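**Call for participants: table work with storage boxes, Endden workroom**

We are looking for people who like to work with their hands and have patience for small, repeated tasks. The work is handling plastic storage boxes at a table: opening, closing, turning, passing to the other person, putting back. It is paid, it is calm, and you do not need any experience.

The sessions begin in February and take place in our open workroom at Endden, on the Cilley side of the building. Please use that entrance, the front door is locked on weekends. 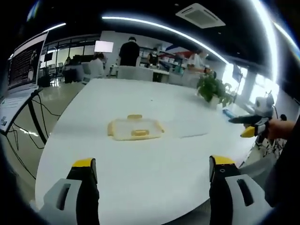 Participants work in pairs at the white table. You will stand most of the time, so please wear comfortable shoes. The boxes are light and see-through, like the shallow one with yellow latch tabs, and the table has a rounded edge, so you can choose the place that suits your height and your stronger hand. The surface is glossy and it reflects the ceiling lights. If bright reflections give you headaches, tell us before the first session and we will try to find a better hour for you.

**What you will do**

- Move a box from one place on the table to another, alone and then with your partner
- Hold one end while your partner holds the other end, and set it down together
- Close and open the latches
- Repeat the same action with small changes, as written on the session sheet
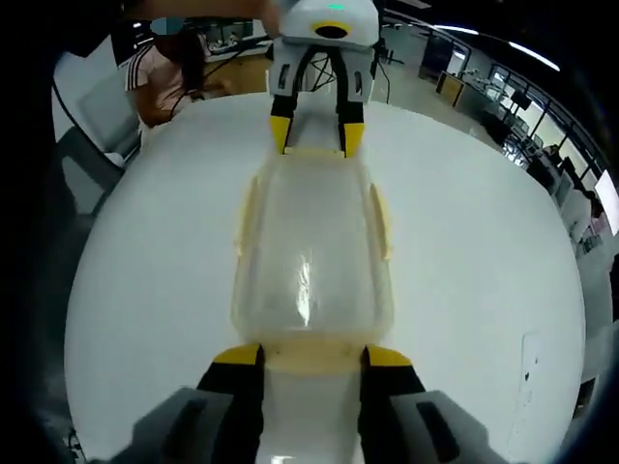 Working with a partner is the part which people find more difficult than they expected. You must wait for each other. We do not measure who is fast, and we prefer a slow pair who talks to each other. If you want to apply together with a friend or a family member, write both names in one message.

**Who can apply**

You should be 18 or older and able to stand for one hour with a break. Left-handed people are very welcome - in the last group we had too few. Basic English is enough, the session sheets are short.

**Time and payment**

Each participant comes for four sessions. A session takes two hours, including the break, and there are six places in this group. Payment is by bank transfer after the last session. Parking at Prydderch Street is free for participants.
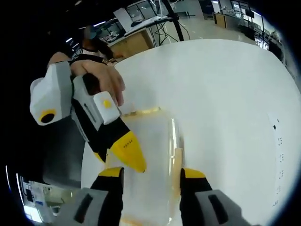 Please come with short or tied hair and without rings or bracelets, as they scratch the plastic. Long sleeves are fine. Drinks stay on the shelf near the door, also closed bottles.

**How to apply**

Write to Rhonda Hiebert at the Vamby office before December 11, 2021. Tell her your name, a phone number, which hand you use and which days are possible for you. She will answer everyone, also when the group is full.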